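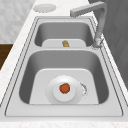

白い天板に、グレーの二槽シンク。CG。

9月

朝5時半に起きて車庫へ。昨日の続きで、フロント右のハブまわりを見る。ベアリングのガタは思っていたほどではなく、ナットを締め直して様子見にした。グリスが古い。次に開けるときは左右とも入れ替えること。

昼前にMinttu Pitkänenからメール。Gostholmの次期クーペの話で、開発の主導が本社からDavhamの工場側に移るらしい。Davhamはこれまで足まわりの味付けを請け負ってきただけで、車体の設計から入るのは初めてになる。彼女の書き方だと、ほぼ決まりとのこと。車重は今のより70キロ軽くするのが目標で、屋根は布に戻す案が有力だという。金属の屋根は開け閉めのたびに後ろが重くなるし、トランクもほとんど使えないから、布に戻すのは賛成だ。

ただ、値段はまた上がるだろう。今の型でも自分には遠い。先代の中古を探すほうが現実的で、その先代も去年あたりから出物が減っている。

午後はTharun Bhatの店に寄った。頼んでいたSastryのブレーキパッドが届いていた。前だけ交換。後ろはまだ残っているので来年の車検までもたせる。作業のあいだ、リフトに上がっていたFlironの旧型を見せてもらう。走行197千キロ、下回りの錆は後ろのサブフレームに少し。持ち主は手放す気がないそうだ。マフラーの吊りゴムだけ新しくなっていて、そこだけ黒かった。

TharunにGostholmの話をしたら、工場側が最初から関わるなら足は硬くなる、と言っていた。昔のあのクルマは長い距離を楽に走るためのもので、峠を攻めるものではなかった、と。これには半分同意する。今の型は楽でもなければ速くもない。どっちかに振ってくれたほうが買う側はわかりやすい。エンジンは270馬力の直列6気筒が残るのかどうか、Minttuのメールには書いていなかった。返信で聞いておく。

帰りは川沿いの旧道を回ってパッドの当たりをつけた。最初の数回は効きが甘く、橋を過ぎたあたりから落ち着いた。鳴きはなし。踏みはじめの感触は前の銘柄より穏やかで、街中ではこちらが合っている。ダストがどれくらい出るかは、しばらく乗ってから見る。

直したはずの右前から、左に切ったときだけ小さい音がする。ハブではないような気もする。ドライブシャフトのブーツは先月見て切れていなかった。スタビリンクか。明日もう一度ジャッキで上げる。

夕方、給油。満タンにして空気圧も見た。左後ろだけ少し低い。前回も同じところが低かったので、バルブを疑ったほうがいい。

夜、Minttuに返信を書いた。聞いたのは二つ、エンジンのことと、手動変速が選べるかどうか。後のほうは期待していない。ついでに、先代の整備書を持っている人を知らないかとも書いた。

買うもの:ハブのグリス、割ピン、バルブコア、パーツクリーナー2本。
10時過ぎに寝る。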